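Traspaso con dos pinzas: por qué paré la célula en el ciclo 1,677

El fallo apareció en enero y tardé más de lo razonable en tomármelo en serio. El registro de Trimero marcaba de vez en cuando una sobrecorriente en la pinza derecha, siempre durante el traspaso entre brazos, y el ciclo siguiente salía limpio. Un error que se borra solo invita a bajar el nivel de aviso. Lo bajé. Mal hecho.

La secuencia es sencilla. El brazo izquierdo sujeta la pieza, el derecho cierra, el controlador comprueba la corriente de ambos motores y el izquierdo abre. La apertura depende de una confirmación de contacto con una ventana de 400 ms. Si la confirmación no llega, los dos brazos deben quedarse quietos con las pinzas cerradas y pedir intervención.

En el ciclo 1,677 no se quedaron quietos. La confirmación llegó fuera de plazo, el estado pasó a «retenido» y, acto seguido, el planificador de Inskip envió al brazo derecho el retroceso que tenía en cola. Dos pinzas cerradas sobre el mismo objeto y una de ellas tirando. Saltó la protección de par, la muñeca derecha se desenganchó del control y quedó cedida hasta que corté la alimentación a mano. Sin daños en la mecánica. Yo tenía la mano fuera del recinto por casualidad, y esa es la parte que me preocupa.

Lo reproduje con la velocidad limitada: 7 fallos en 300 traspasos. Con la cola vacía, ninguno. La parada por software de Garkham detiene la trayectoria activa, pero no purga las que están pendientes. Está en el manual, en una nota al pie que yo había leído y no había entendido. 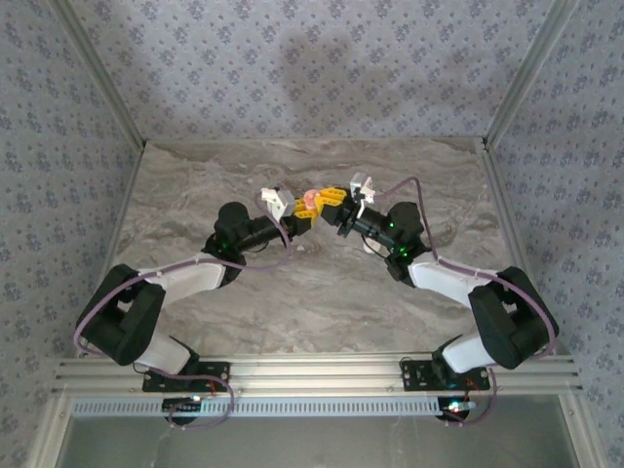
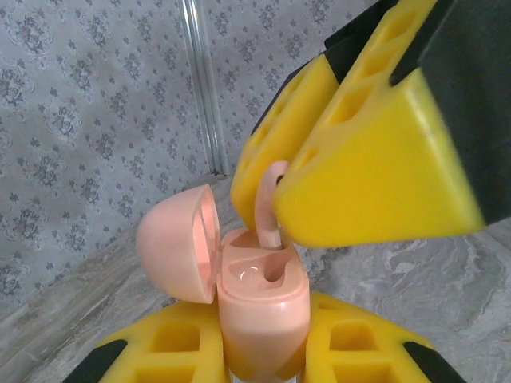
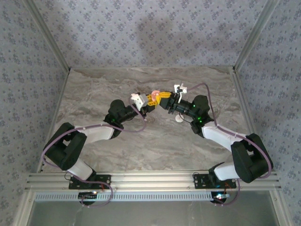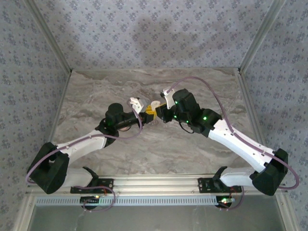
El parche tiene dos partes. La primera vacía la cola de ambos brazos en cuanto uno de ellos entra en retención, y no acepta órdenes nuevas hasta recibir un rearme manual. La segunda cambia el umbral de contacto, que era único para todas las piezas. Un umbral fijo no sirve cuando el mismo par de brazos trabaja con la pieza rosa redondeada de la primera foto y con el estuche de auriculares de la segunda, donde una pinza sujeta el estuche y la otra agarra un solo auricular. Ahora cada pieza lleva su propio valor y su propia ventana. También he añadido un relé Turport que corta la potencia de los motores sin pasar por el controlador. Me queda por decidir qué hacer con la muñeca cuando pierde par, porque el corte la deja caer sobre la mesa. De momento, el rearme exige tener el brazo apoyado y la cola a cero, y el aviso de sobrecorriente ha vuelto a su nivel original.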